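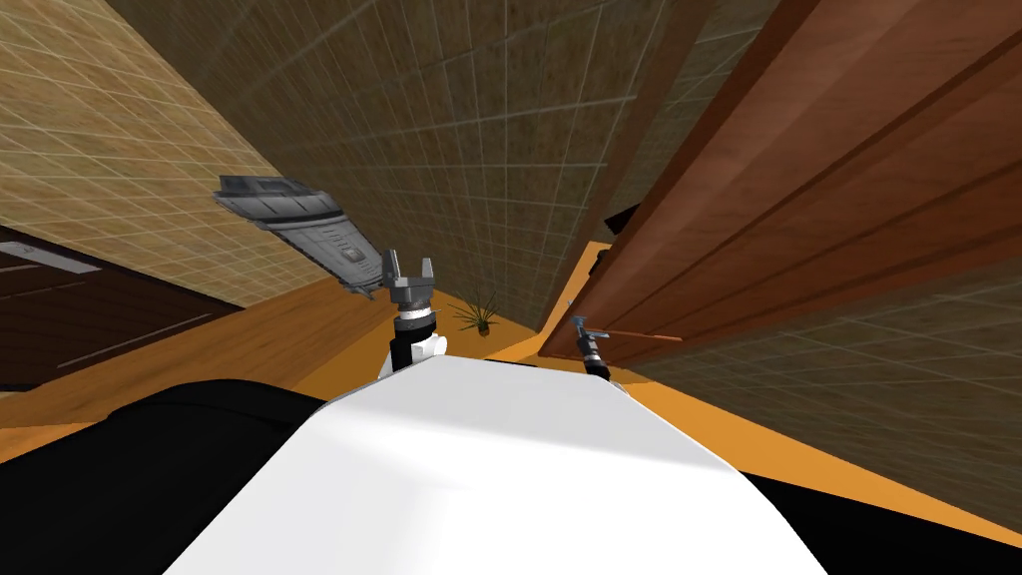 Finally got to my first live boxing card last night, and I'm still buzzing! Karkeo v Jetton went the full 12 rounds at the Jemance Centre, and the colour and noise in there were unreal - you feel the body shots from the cheap seats. Karkeo boxed beautifully early, then Jetton just kept coming (what an engine).

I had it to Karkeo by a round. My favourite bout was the opener though, with Sotomayor on debut and maybe half the crowd in. Already saving for the October show, tickets are $52.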